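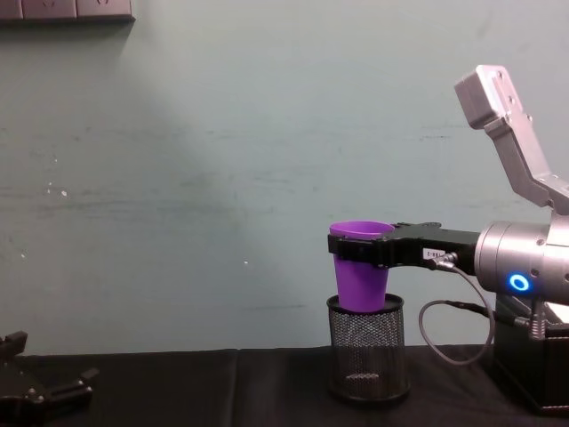 Dineo Mtshali
Contributing Editor, Household and Office Goods

Desk accessories

Desk accessories are the small objects kept on a writing table or office desk to hold, sort, or protect the materials of written work. The term covers pen and pencil holders, letter trays, paperweights, blotters, bookends, letter openers, and calendar stands. It does not usually cover writing instruments themselves, or lamps, telephones, and other powered equipment, although older trade catalogs sometimes list all of these together. Objects of this kind have been made in nearly every material used for household goods, among them wood, stone, leather, glass, ceramic, silver, brass, steel, and plastic.

Origins

Containers for writing tools are as old as writing with tools that needed to be kept together. Scribes in ancient Egypt carried reed pens in narrow wooden palettes that also had hollows for cakes of black and red pigment. In China, the brush pot became a standard part of the scholar's table, along with the brush rest, the water dropper, the ink stone, and the paperweight. Brush pots were carved from bamboo and hardwood or made in porcelain, and were often collected as works of art in their own right.

In medieval Europe, the writer's equipment was largely portable. A penner, or pen case, hung from the belt with an inkhorn beside it, and the sloped desk held little more than the page, the ink, and a knife for trimming quills. As letter writing spread among merchants and landowning families, the equipment settled on the table and began to be made in matched pieces.

The inkstand

From the seventeenth century to the nineteenth, the chief desk accessory in Europe and North America was the inkstand, known in earlier English use as the standish. A typical inkstand was a tray with an inkwell, a box or pot for pounce, and a trough or set of holes for quills. Pounce was a fine powder shaken over paper to prepare the surface or to help dry the ink. Larger stands added a small bell for calling a servant, a taper for melting sealing wax, or a drawer for wafers.

The arrival of the steel pen in the nineteenth century changed the form only a little. Steel nibs were fixed to a holder that still had to be dipped, so the inkwell remained. The quill holes gave way to a grooved rest, and the pounce pot was gradually replaced by blotting paper, which was mounted on a curved block called a rocker blotter. The fountain pen, which carried its own supply of ink, did far more to end the inkstand's long use, and by the middle of the twentieth century it survived mainly as a gift or an ornament.

Office use

The growth of clerical work in the late nineteenth century created a demand for plain, cheap accessories that could be bought in quantity. Letters were no longer folded into pigeonholes but filed flat, and the open tray became the common way to separate incoming papers from those ready to be sent out. Spindles, clip boards, rubber stamp racks, and card boxes came into general use in the same period. Many offices issued a fixed set to each clerk and recorded it in a furniture ledger.

The surviving ledger of Trevaskis, a shipping agent, gives a clear picture of the practice. It lists 1206 separate items of desk equipment, entered by room and by desk, with a column for breakages. Glass inkwells account for most of the losses. The ledger also shows that senior staff received brass or leather pieces, while junior staff were given japanned tin. 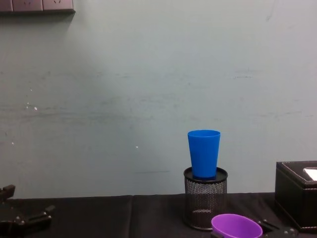
Differences of this kind became less marked after the Second World War, when open office floors and bulk purchasing encouraged firms to buy one pattern for all employees. Molded plastic made bright colors possible at low cost. Manufacturers began to sell trays that locked together in stacks, and pen cups that matched them in shape and finish. The Valtero range, sold through office suppliers in 23 colors, was typical of the approach – each piece could be bought alone, and replacements stayed in the catalog for many years. Its rival Sarnero offered fewer colors but added trays sized for computer printout.

Materials and construction

Metal accessories are most often made from sheet steel, steel wire, or expanded or woven mesh. Mesh is light, does not collect dust at the bottom as readily as a solid-walled cup, and allows the contents to be seen from the side. It is commonly finished with a baked powder coating. A rolled or solid rim is needed at the top to cover the cut edges of the material and to keep the opening in shape.

Wooden accessories are joined or turned, and may have a felt base to protect the desk. Leather pieces are usually built over a board or wooden core. Ceramic and glass are valued for their weight, which keeps a holder of long pencils from tipping, but they chip easily at the lip.

Pen holders tend to be a little shorter than a new pencil, so that the tools can be gripped without reaching inside. Cylindrical forms are the most common. Square and hexagonal forms fit more closely into drawers and against walls, and divided forms keep scissors and rulers apart from pens.

Classification

Museums and dealers have grouped desk accessories in several ways. Older collections tend to sort them by material, so that a silver inkstand is placed with table silver and a porcelain one with dinnerware. The Cindex scheme, drawn up for catalogs of household and office goods, sorts them by use instead. It recognizes 66 types in 13 groups, with separate groups for holding, weighting, cutting, sealing, and drying. Objects with more than one use are entered under the main one and cross-referenced under the others.

Collecting

Inkwells are the most widely collected desk accessories, followed by paperweights and letter openers. Complete sets bring higher prices than single pieces, and original glass liners are especially sought after. Interest in twentieth-century plastic and steel office ware is more recent. Condition is judged strictly in this field, as large numbers were made, and faded color or a cracked corner lowers the price sharply. Boxes and printed price lists are also collected.

See also: Blotting paper; Inkwell; Letter opener; Paperweight; Writing desk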